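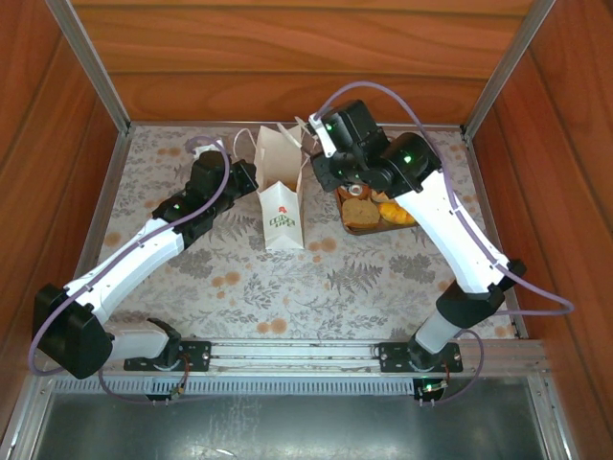
The Murkitz market table has been my main selling surface since last May, and it has now been through a full season of craft fairs, two school sales and one very windy parking lot. I sell bar soap and a few candles. I bought the table from Costside with my own money, $277 with the clip-on back shelf included. The tabletop is plain gray and looks like office furniture, so plan on covering it. A print does better than a solid color for this. Gray ferns on a pale beige ground with some peach blots, like the cloth in the photo, will hide soap dust and small wax marks through a long afternoon. My old white cloth looked dirty by 11 in the morning.

Setup

The table folds in half and the legs fold into the halves. Murkitz says one person can set it up, and one person can, but the first few times were slow. The leg locks are stiff when new. You push a tab in with your thumb while pulling the leg toward you, and my thumbs were sore after the first fair. By the fourth or fifth use they had loosened enough that I stopped thinking about them. I can now have the table standing and covered before the coffee in the car gets cold.

Folded, it weighs 41 pounds on my bathroom scale. That is heavy for a folding table. The handle is in the right place, so it hangs level when you carry it, but I would not want to carry it across a big lot more than once. I use a hand truck. It fits in the back of my hatchback with one seat down.

Strength

The label gives a load limit of 200 pounds. I have not tested that and don't plan to. My usual stock is soap in crates, stacked two high at the back, plus a cash box and a scale, and the middle of the table has not sagged. My previous table, a Brarov, had a dip along the fold after one summer. Round candles would roll into it.

The feet adjust, each one separately, by turning a rubber cap. This is the best thing about the table. On grass or on sloped asphalt you can get it level in a minute, and it stays there. The caps do work their way off if you unscrew them too far. I lost one in tall grass and Costside sent a replacement for the cost of postage, which took nine days.

The back shelf

The shelf clips to the rear edge and stands up about as high as my elbow. It is narrower than I expected, and I would call it the weak part of the set. Light boxes are fine on it. Anything tall will tip if someone bumps the table, and someone always bumps the table. In wind I take it off and leave it in the car.
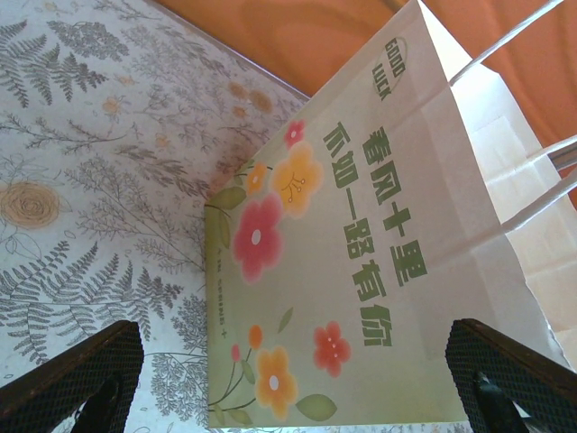
Packing space is something I forgot to consider when I was shopping for a table, and it matters. You need a clear patch at one end to wrap and bag what people buy, and the Murkitz is long enough to give you one without squeezing the display. I keep tissue, string and bags at the left end. Bags are worth spending a little on, too. A smooth light green one with dark green lettering in columns down the face, like the 春风十里 bag, looks like a present before you put anything in it. Plain kraft bags are cheaper and I use those for single bars. The printed ones go to people who say they are buying a gift.

Booker Whitfield, who had the honey stall next to mine for most of the season, uses a heavier wooden trestle and likes it. His looks better than mine with no cloth. He also has a van and a grown son. We swapped for a morning so I could try his, and I was glad to get mine back when it was time to pack up. He thought the Murkitz was a little low to stand behind all day, and he is right if you are tall. There is only one height. I am five foot four and it suits me.

Wear so far

The top has two scratches from crates being dragged and one pale ring where I set down a hot kettle, which was my own fault. The hinge is quiet. One of the plastic corner covers has cracked but is still on. I wipe the top with a damp rag and let it dry open overnight if we have been rained on. I did skip this once and found a little rust on the screws near the fold. It came off with steel wool. 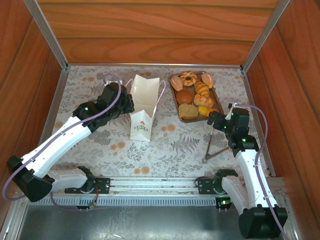

The cloth clips that come in the box are not very good. They hold a thin cloth and slip off a thick one. I replaced them with Mbeki spring clips, a bag of them from the hardware store, and those grip anything. If you only sell indoors you may not need clips at all.

I sold 800 bars of soap off this table last season, for what that is worth. It has paid for itself and I expect it to last several more years.

Would I buy it again

Yes, but without the shelf. Costside sells the table alone for less and I would put the difference toward a hand truck. If you do one or two small sales a year, the Brarov costs a lot less and weighs less, and the sag may not bother you. For regular outdoor selling I would get the Murkitz for the adjustable feet – they save more trouble than anything else on it.

One last note on returns. You have to keep the original carton for the first month, and the carton is enormous. Mine stood in the hallway until June.

– Amos Nguyen-Tran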